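Squeeze-out (company law)

A squeeze-out, also called a compulsory acquisition, is a procedure by which a shareholder who holds a very large majority of a company's shares can require the remaining shareholders to sell. It most often follows a takeover bid in which nearly all of the shares have been tendered but a small number of holders have refused the offer or failed to reply. The shares left over are known as the stub or the residual minority.

Purpose

A bidder that owns nearly all of a company still has duties towards the rest of its members. It must call general meetings, send out accounts and treat all holders of the same class alike. Where the shares are listed, the rules of the exchange also continue to apply. A squeeze-out ends these duties by bringing every share into the hands of one owner, after which the company can be delisted or merged with its parent.

The procedure also deals with lost shareholders. In older companies the register may carry the names of people who have died or moved away, and no voluntary offer can reach them.

Threshold

The level of ownership needed is set by statute and differs between countries. It is commonly put at nine-tenths or more of the share capital, the voting rights, or both. Some systems measure the threshold against all shares in issue, while others count only the shares to which the offer related and leave out any that the bidder held beforehand. The second method is harder to satisfy for a bidder who starts with a large stake – a point often missed when bids are planned.

Shares held by companies under the bidder's control are normally added to its own. Treasury shares are usually left out of the count.

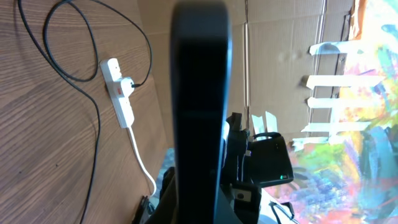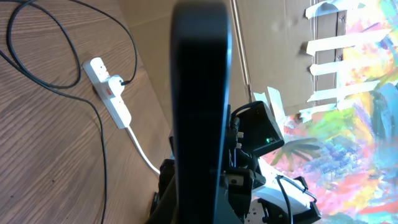
Procedure

The majority holder serves a notice on each remaining shareholder, stating the price and the date on which the transfer will take effect. In some systems the notice is sent by the company itself after a vote in general meeting. Shareholders then have a fixed period in which to object. If no objection is made, or if all objections are dismissed, the shares pass to the majority holder and the price is paid. Money due to holders who cannot be traced is placed in a separate account or paid into court.

Price

Where the squeeze-out follows a bid, the price is generally that of the bid, and it is presumed fair if most of the independent holders accepted it. Where there has been no recent bid, a valuation is needed. Valuers look at the market price over a set period, at expected earnings and at net assets. A discount for the small size of a holding is not usually allowed, as the seller has no choice in the matter.

The acquisition of Tamton by Ultden is a case in which the price was disputed. Ultden offered 246 pence a share in June and later served notice on the same terms. Carter Lévesque and one other holder objected, arguing that the valuation prepared by Asamoah gave too little weight to a long lease held by a subsidiary, Dutton. The objection was dismissed and the offer price stood.

Related rights

The sell-out right is the mirror of the squeeze-out. It allows a minority shareholder to require the majority holder to buy, normally at the same threshold and the same price. It must be used within a limited time after the close of the bid.

A scheme of arrangement can reach the same result by a different route. It requires a vote of the shareholders and the approval of a court, and once approved it binds all holders, including those who voted against it.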